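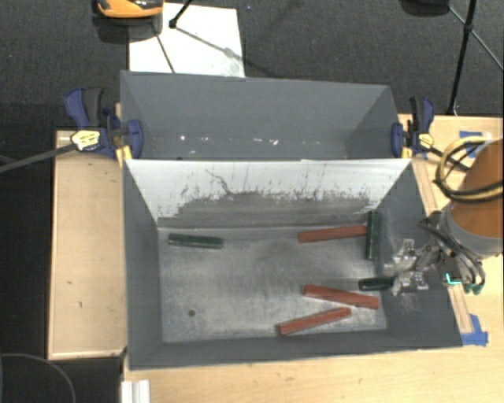
Bin picking bench at the Flarnex open day, front bin with red and green blocks

Bin picking demo at an open day – what should I be asking, and can we copy the layout?

Posted by Canan Tatlı

I went to the Flarnex open day at Potthorpe on 15th June. We are a small packing firm in Foltcombe and handle short bar-shaped parts that arrive loose in trays. The bench I spent most time at had an arm reaching over the side of one of two grey bins, placed one behind the other, and taking bar-shaped blocks from it. The photo above is mine.

The presenter gave a short talk and a one-page sheet. According to the sheet the cell had made 1,252 pick attempts during May, of which 117 were recorded as failed. There was no breakdown of the failures. When I asked, I was told that most were "edge cases", and then the next group came in.

My points are as follows.

1. Is a failure figure like that good, bad or normal for a demonstration cell?

2. The bins were held with ordinary bar clamps at the sides where they meet. Is this acceptable in production, or only for show?

3. The inside of the front bin is heavily scuffed, on the floor and particularly on the lower half of the rear wall. Should I read anything into that?

4. Our parts lie flat and often touch. In the picture there is a green block beside the right wall with a red one touching it or very nearly so. The presenter said this was the sort of arrangement they set up on purpose. Is it really harder than separate parts?

We have a second visit arranged and I may bring a tray of our own parts. I would like to use the time properly. Budget is not fixed yet, so please no price lists.

Duygu Kozan

I commission cells of this general type, though not for Flarnex, so treat this as a general reply.

On the failure figure: 117 out of 1,252 is a little over nine per cent. For a bench that is being changed between runs I would not be alarmed. For production it would be too high unless every failure is a clean miss followed by a retry. Ask how an attempt is defined. Some suppliers count a miss and a successful retry as two attempts and one failure. Others count the pair as one success. Until you know which, the figure cannot be compared with anything.

Ask for the failures in separate groups: nothing gripped, gripped and dropped, two parts gripped together, arm stopped on contact. The last group matters most to you, as it normally needs a person to reset the cell.

On the clamps: fine for a bench. They allow a bin to be moved and fixed again in a minute. The weakness is that position depends on who tightened them. In production you want locating stops or a fixture plate, and the bin position checked at the start of each shift. If a bin shifts by a few millimetres and the system is working from a stored wall position, the fingers will meet the wall.

On the scuffing: a photograph does not tell you what made the marks or when. They could be from the blocks, from the fingers or from an earlier use of the bin. Put the question to them directly. A useful follow-up is whether the cell has a force limit on the approach, and what it is set to.

On touching parts: yes, harder. A two-finger gripper needs clearance on both sides of the part. Parts along a wall have the same problem, so a block that is beside the wall and also has a neighbour is a fair test. The two lower red blocks in your picture are of interest too. They form a wedge that narrows to the right, and I would want to see whether the software chooses the open end.

For the second visit:

Bring real parts, including the bad ones.
Tip them in yourself, without arranging them.
Ask for 143 picks without anyone touching the cell. There is nothing special about that number, it is the size of our own acceptance run.
Write down each stop and what was done to clear it.
Ask to see the last few parts come out. An almost empty bin leaves more parts against walls and in corners.

Ertürk

Was there as well. The arm is not the slow part, the planning is. I timed up to 11 seconds between picks when the blocks were touching. Ask for cycle time with your own parts.

Also check the depth of your trays. Steep sides are a nuisance because the gripper body has to clear the rim, as well as the fingers. Our trays were too deep and we ended up buying shallower ones.

Canan Tatlı

Thank you both. I have sent the question about attempts and retries by email and will ask for the grouped failures before we travel. Our trays are shallow but have a lip turned inwards – I had not considered the gripper body at all. I will measure the lip and send them a drawing with the parts.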